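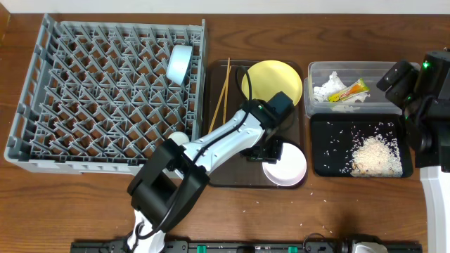
## Table clearing, two arms: per-step success vs whole-task success

**satberg_ctrl** – November 15, 2020

Posting numbers before I rewrite the evaluation section. The task is clearing a laid table: dishes off the serving tray and into the rack, rubbish into the clear container, spilt rice gathered on the black tray. Policy is behaviour cloning from teleoperated demonstrations, one network driving both arms, actions predicted in chunks of 8.

| Policy | Trials | Whole task completed |
|---|---|---|
| Single-step actions | 30 | 5 |
| Chunked actions | 30 | 14 |

So 47% for the chunked version, scored by the strict rule: every dish in the rack, no drops. The plan is to claim that chunking helps on long tasks.

**lustus**

Chunking may help. The table doesn't tell me where. A long task fails at its weakest step, and I would bet yours is the plate pick. Flat dish, low rim, fingers coming straight down. Publish per-step rates or the 47% can't be compared with anything.

**satberg_ctrl**

Per-step, chunked policy, counting only trials that reached the step:

- bowl into rack: 29 of 30
- first plate: 22 of 29
- second plate: 17 of 22
- chopsticks: 14 of 17

Plates are the problem, as you say. The fingers land on the rim and slide off, or push the dish along the tray until it meets the lip. The second case sometimes ends in a good grasp, as the lip acts as a stop.

**brandes_k**

Then the tray is doing part of the work. Repeat it with the dishes straight on the wood and I expect both plate figures to fall. I also don't accept the strict rule. A person who clears four things and leaves a chopstick has mostly cleared the table. Partial credit is the fairer measure.

**lustus**

Disagree. Partial credit hides exactly this sort of failure. You can score well by never learning the hard pick.

**brandes_k**

Only if the weights are equal. Weight by step difficulty.

**lustus**

Measured how? From the same trials?

**trosden_lab**

Side question – is the rice scored at all? Stray grains on the wood would be hard to pass or fail.

**satberg_ctrl**

No, rice is left out of the table. We tried weighing what ended up on the tray and the spread between trials swamped any difference between policies. It stays in the demonstrations, so the network sees it, but I make no claim.

**trosden_lab**

Then state that in the caption. How many demonstrations?

**satberg_ctrl**

3,000 short segments, most of them recorded in August. Dish positions varied by hand, rack fixed.

**brandes_k**

Rack fixed is a bigger caveat than the scoring. Placement between the prongs could be close to memorised.

**satberg_ctrl**

Fair. I'll run a set with the rack shifted and another without the tray, strict and per-step both reported. Weighted scores can go in the appendix if brandes_k sends me a weighting that doesn't use our own results.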